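Kitdale Home Chores Study - people wanted for paid sessions
Posted 1/22/18

Hi! I'm Nhung Thái, I run the chores study at Kitdale, and I need people who are good at ordinary housework. Or bad at it. Bad is fine too, I'll get to that.

The question we're working on is a simple one to ask: can a machine do the chores yet? My short answer is some of them, slowly, on a good day. It can pick up a sponge. It can move a mug from one side of a counter to the other if the mug is the kind it has met before. Give it a fitted sheet and it's all over. I have watched a gripper chase one sock across a table for most of a morning and I was rooting for it the whole time.

What the machines need is a lot more examples of people doing these jobs, and doing them with the same kind of "hands" the machines have. So that's the work. You hold a gripper in each hand and you do chores with them. Squeeze to close, let go to open. You'll feel clumsy for the first session (everybody does, me included) and then somewhere in the second one your brain catches up and you're folding dish towels like a very careful lobster.

What you'd be doing

Mostly tidying, sorting and putting away. Picking things up off a floor and getting them into a bin. Wiping down a table. Folding towels and T-shirts. Bagging groceries and unbagging them again. We also do some shop-floor jobs, like putting small parts into trays and restocking a shelf, because our partners at Claeys care more about stockrooms than about laundry. You'd do the same chore over and over with small changes, and yes, it gets repetitive. Bring a podcast if that helps, one earbud only please so you can hear me.

A shift is 5 hours with a proper lunch in the middle, and we'd like you for eight shifts if you can manage it. They don't have to be in a row. Our goal for this round is 3000 finished chores. Last round we got to 3469, mostly thanks to a retired mail carrier who could not be stopped.

Who I'm looking for

Adults who can stand for a good part of the day and grip with both hands. Left-handers, please write to me, we never have enough of you! You don't need any tech background. If you've cleaned hotel rooms, stocked shelves, raised kids or worked in a kitchen, you know more about this than I do. And if you're the person who stuffs everything in the closet and shuts the door, I want you as well - the machines will have to live with all kinds of people.

Wear whatever's comfortable, with closed shoes. There are cables on the floor and I'd like your toes to stay where they are.

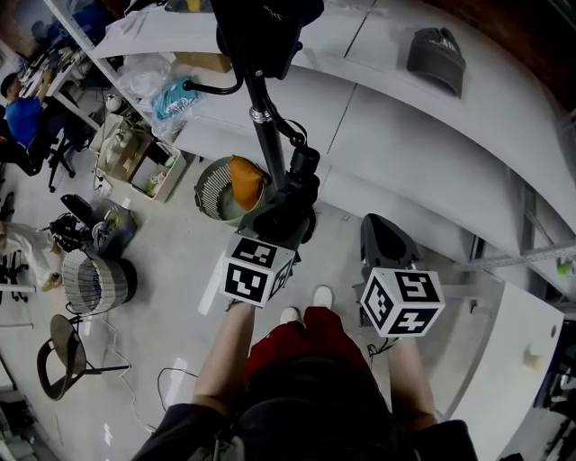
One gripper per hand, each with its marker cube. Shorts are fine, even in January.

A few things people ask

Will this put somebody out of a job? I get this one a lot and I don't want to brush it off. From what I've seen, the machines are a long way from doing a housekeeper's day, and I'll happily show you the outtakes so you can judge for yourself. If you'd still prefer to stay out of it, no hard feelings.

Do you record my face? We record your hands and the work. Anything else that ends up in the recording gets handled under the consent form, and you'll read that before you touch anything. Take your time with it.

Can I quit partway? Sure. You're paid for the hours you did.

How to sign up

Email Yuk-lan Choi in our Clodow office with your name, which days suit you and which chore you hate most. Put Skorkadeck in the subject line (that's the name of this round, don't ask, I lost the vote). She'll send you the pay sheet and the consent form, and then you and I will talk on the phone for a few minutes before your first shift.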